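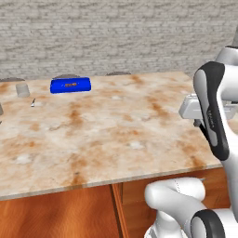 Marble table task in the Wovdale simulator, with the gripper over the right side of the tabletop.

Wovdale Teleop Kit, six months in
Reviewed by Elsie Entwistle
2021-12-23

The Wovdale kit is a pair of hand controllers, a foot pedal and a license for the simulator that goes with them. You hold a controller, the arm on the screen follows your hand, and every run you save becomes a demonstration you can train on. I paid $773 for it. The Sinton kit, which I used before this, is $623 and comes without the pedal.

I bought it to record tabletop pick-and-place work before trying anything on a real arm. Since then I have saved 724 demonstrations, most of them on the marble table with the blue box and the small gray cylinder.

Setup took me one evening. The pairing went fine. The calibration did not, and I had to do it three times before the gripper stopped drifting to the left while my hand was still. The manual says to calibrate standing up. I was sitting down. Once I stood, it held.

Control is good. The lag is short enough that I stopped noticing it after the first day. The pedal is the best part of the kit. Press it and the arm stops following you, so you can bring your hand back to a comfortable place and carry on from where you were. On the Sinton I did this with a thumb button and kept closing the gripper by mistake.

Wrist rotation is less good. The controller reads small turns as nothing and then catches up all at once. For a box lying on its long side this hardly matters, as I can come straight down on it. For small thin things on the table it matters a lot, and I threw out plenty of runs there. There is a smoothing setting that helps, but it makes the whole arm feel heavy.

The supplied rooms look decent. The marble top has strong orange veining, and the brick wall behind it is plain and pale. I would have liked more say over the view. The default view puts a lot of the arm on the right side of the screen, and the front right corner of the table is hidden behind it. You can move the view, but it goes back to the default whenever you load a new room – a small thing, and annoying every time.

Saving is simple. One press keeps the run, two presses drop it. Runs are stored in folders of 30, and you can't change that number. Exported files opened without trouble in Povside, where I do my training. The exporter for Fan is listed as finished but it left out the gripper state on every file I tried. Support answered in two days and sent a script that fixed it. As of this review the script is still not part of the download.

Battery life is one long session per charge. The controllers can be used while plugged in, though the cable pulls at your wrist.

If you already own the Sinton and mostly do simple grasps, I would keep it. If you plan to record hundreds of runs, the pedal is worth the extra money. My hand was sore after an hour on the old kit and I can do two on this one.

Good: pedal, low lag, easy saving
Bad: wrist rotation, view resets, Fan export
Rating: 4 out of 5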